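**Revised handling rules for gripper cells**

Monday, June 13, 2022

The second edition of the Ovdale handling rules has been approved and applies to all gripper cells from September. The text was prepared by Ilse Böttcher and Eckhard Petersen, with comments from the teams at Stastico. It replaces the separate notes that each site had kept until now.

The main change concerns the start of a run. Operators must confirm that the fingers are fully open and that only the items listed for that run are on the work surface. Packaged goods and loose items may be placed together, provided that a clear gap is left between them.

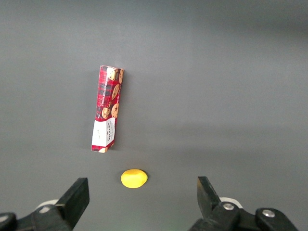
Mount screws are to be checked every 600 cycles, and finger tips are to be replaced after 1000 cycles whether or not wear can be seen. Both checks are entered in the cell log and signed by the person who carried them out — initials alone will no longer be accepted.

Sites that cannot meet the new intervals by September may apply for an extension of up to 6 weeks. Applications should be sent to Hannelore Teuber and must state which cells are affected. Questions on the wording of the rules may be put to Rosemarie Engelhardt at the Ovdale office.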